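Teleoperators wanted, simulated household tasks (part-time, July start)

Drodirness, Firkotow site, second floor. Some remote shifts after training.

We need people to drive two robot arms at once and do chores with them, over and over, in a simulator. If you have ever packed someone else's groceries and felt strongly about how it was done, keep reading.

What the job is

Drodirness collects demonstrations. A person takes the controls, performs a small task, and the whole thing gets recorded: what the arms did, when the grippers opened and closed, what the virtual cameras saw. A learning system is later trained on the recordings in the hope that it will pick up the knack. You are the knack.

The current project is called Plellska and it is all tabletop work with two arms. Put the packet in the basket. Take the packet out of the basket. Hold the basket still with one arm and put the packet in with the other, as though the basket might leave. Each attempt is called an episode. Most run under a minute, and the good ones are dull to watch.

The Plellska set needs 3000 accepted episodes. We have recorded 3794, which sounds like we should be having cake. Of those, 808 were thrown out at review for dropped objects, arms passing through things arms should not pass through, and one afternoon when the left and right controls were swapped and people bravely carried on. You can do the subtraction. We are short, and the next set asks for another 3000 on top.

What a shift looks like

Shifts are four hours, starting at 8:30 a.m. or 1:30 p.m. You sit at a station with two hand controllers, a foot pedal and a monitor. You get a task card. You do the task, press the pedal to end the episode, mark it good or bad, and the table resets with everything slightly moved. Then you do it again. You get ten minutes off in every hour and we do mean off, your shoulders will tell you why by the second day.

Please mark bad episodes as bad. Pay is by the hour, so there is no prize for a high count, and a quiet little "good" on an episode where the packet was flung costs the review desk more time than it saved you. We would also like variety. Pick things up from different sides. Go slowly sometimes. If every demonstration comes from the same person doing the same elegant swoop, the system learns the swoop and is helpless when the basket is three inches to the left.

Fumbles you recover from are welcome, by the way. A grip that slips and gets tried again is worth keeping, and there is a separate button for it (yellow, lower left, everyone misses it in week one).

What we are looking for

Steady hands and decent depth perception on a flat screen. We test for the second one and some perfectly capable people fail it, no hard feelings.

Patience of the kind that survives the four hundredth packet.

Willingness to write one honest line of notes at the end of a block. "Right wrist feels sluggish" is a great note. "Fine" is not.

Age 18 or over, able to get to Firkotow for the training week. After that, one or two shifts a week can be done from home if your connection holds up.

You do not need a degree, a background in robotics, or opinions on the future of mankind. Video game experience helps for about a day. Our strongest operator at the moment used to alter wedding dresses.

What you get

Hourly pay at the rate printed on the application form, the same for practice and for recorded work. Paid training. A chair that somebody chose on purpose. Coffee that nobody seems to have chosen at all.

There is a progression of sorts. Operators who stick around can move to the review desk, where you watch other people's episodes and decide which ones count, or to task writing, where you invent the cards and get blamed for them.

Things to know before you apply

Your controller movements are recorded and kept. Your voice and face are not. The consent form says this at greater length and you should read it before signing. Recordings go to our partner lab at Hafstein under an operator number, with no names attached.

Simulators can make people queasy. Ours uses a flat monitor and no headset, which helps, but if long sessions of screen motion bother you, say so at the tryout and we will keep it short.

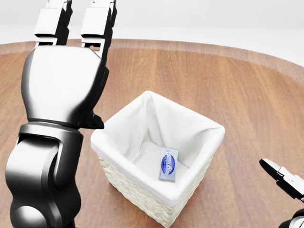

Can I apply if I have never controlled a robot arm before?

Most of our operators hadn't when they started. The training week assumes no experience, and the tryout looks at how you handle the practice task after twenty minutes with the controls.

How to apply

Send a short note to Ffion Foulkes, who runs the operator floor, using the form on this page. Tell her which shifts you could work and describe one repetitive thing you have done well, paid or not. Two or three sentences will do. Please don't attach a portfolio.

Tryouts are held on Wednesday afternoons and take an hour, including the twenty minutes of practice. Wear whatever you like. Take off bulky rings and bracelets, they catch on the controllers. You will hear back within a week, whichever way it goes, from a person.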